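Members' Bulletin
24/10/2019

Do you need the knee scan? Some doubts about the new screening offers

Several readers have forwarded the same mailing to us over the past few weeks. It comes from Clukinex, the company that has been opening walk-in imaging offices in shopping plazas, and it offers adults over 50 a "joint health baseline" of both knees. No referral, no symptoms required, results in your inbox. The price is printed on the back in smaller type than the rest: $553 for the pair, or $1,755 if you add hips, shoulders and lower back.

I have read the mailing three times now and I still can't find the part where it tells you what you'd do differently once you had the pictures.

Let me start with what I think is fair. Knee pain is common, it wears people down, and plenty of us have sat in a waiting room for an hour to be told to lose weight and come back in spring. A company that answers the phone and sees you the same week is going to look good next to that. I don't blame anyone for being tempted. I was sent the mailing too, and my left knee makes a noise on the stairs that my husband can hear from the kitchen.

But a scan of a knee that doesn't hurt is an odd thing to buy. Many people past middle age have changes in their joints that would show up on an MRI — frayed cartilage, a small tear in the meniscus, a bit of extra fluid — and a good share of them walk, garden and climb ladders with no trouble at all. The scan can't tell you which of those changes matter. It can only tell you they're there. Once they have a name and a line in a report, they tend to get treated as a problem, and the person who slept fine the night before starts going down the stairs sideways.

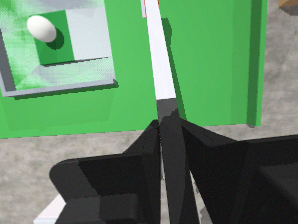 The mailing says early findings "give you and your surgeon more options." More options for what? If the knee is stiff but working, the usual advice is exercise, strength work for the thighs and hips, weight loss where that applies, and a simple pain reliever when needed. You can have every one of those without a scan. A person with a clean report and a person with a messy one will generally be told to do the same leg raises.

Surgery is the part that worries me more. Trimming a worn meniscus through a scope used to be close to routine for middle-aged knees. It has since been tested against exercise programs and even against sham operations, and for ordinary wear and tear it hasn't done much better. Guidelines moved a good while ago. Practice has moved more slowly, and I don't think it helps to send a stream of worried people with fresh reports into surgical offices asking what can be fixed.

There is a second page in the mailing that names a "partner pathway" run by a group called Salau Orthopedics. If your baseline shows what Clukinex calls an "actionable finding," you get a priority appointment there. I called to ask who decides what counts as actionable and whether money changes hands between the two. The first person didn't know. The second said someone would call me back, and as of the time this bulletin was put together, no one had. Maybe there is a perfectly dull answer. I'd like to hear it before I tell anyone to sign up.

I also asked what share of people scanned so far had been sent on to Salau. I was told this was "not a number we share." I would have thought it was the first number a customer would want.

One reader, who asked me to leave her name out, went ahead in October and let me see her report. It runs to four pages. The word "mild" shows up all over it, along with "degenerative," which sounds dreadful and in this setting mostly means the knee is the same age as the rest of her. She has no pain. She now wears a brace to the grocery store. She says it makes her feel safer, and I don't want to argue with her about that, but she didn't own a brace before. 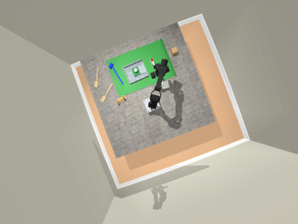 Mareike Kasten
Patient Information Editor

Now the supplements, which came in the same envelope and which I've been asked about even more than the scan. Elent is a powder you stir into water, sold as "cartilage support." Voß is a cream with a similar promise and a much nicer box. Both leaflets quote happy customers. Neither leaflet points to a trial I could look up. I wrote to both makers and asked for one. The makers of Elent sent me a brochure. It was the same brochure.

That doesn't prove the products do nothing, and a cream you rub in for five minutes at night may feel pleasant simply for the rubbing. If you like it and can afford it, go ahead. I would just ask you to tell your doctor or pharmacist about anything you swallow, especially if you take a blood thinner or have kidney trouble. And please don't drop a prescribed medicine to make room for a powder.

I know how this sounds. Every few issues I seem to be telling people not to buy something, and a reader wrote last time that I must be great fun at parties. So let me say when I do think you should get your knee looked at, and soon.

Go the same day if the joint is hot, red and swollen and you feel feverish or unwell. Go the same day if you've had a fall or a twist and can't put weight on the leg, or if the knee looks out of shape. Pain and swelling in the calf, mainly on one side, also needs same-day attention, as it can be a clot and have nothing to do with the joint at all.

Make a regular appointment if the knee locks so that you can't straighten it, if it gives way under you more than once, if it swells up again and again, or if pain is waking you at night. The same goes for pain that has lasted more than a few weeks and isn't easing with rest and gentle movement. In those cases your doctor will take a history and put their hands on the knee, and that exam often settles things. If a picture is needed, a plain X-ray taken standing up is usually the place to begin. It costs far less than an MRI, and when there's a medical reason for it, your plan is much more likely to pay.

On the subject of plans, I checked mine. A scan you order for yourself with no referral isn't covered, and it doesn't count toward the deductible either. Yours may be different, so call the number on your card before you hand over a credit card. Ask as well what happens with the follow-up. The $553 buys the scan and the report. It doesn't buy the visit to have the report explained, or the second scan six months later that the first report suggests "for comparison."

If you've already had the baseline done, there's no need to panic about what it says. Take it to your regular doctor, the one who has known you longest, and ask 2 plain questions. Does this explain anything I feel? Would you treat me any differently if you had never seen it? If the answer to both is no, you can put it in a drawer.

And if anyone offers you an operation on the strength of a scan alone, without asking how far you can walk or what you've already tried, get a second opinion. A decent surgeon won't be offended. Several I've spoken with over the years have told me they wish more people would ask.

Clukinex has been invited to reply in the next bulletin. If they send us their referral figures, we'll print them in full. Readers who have used the service, happily or otherwise, are welcome to write in care of this office. Please include a phone number, and tell us whether we may use your name.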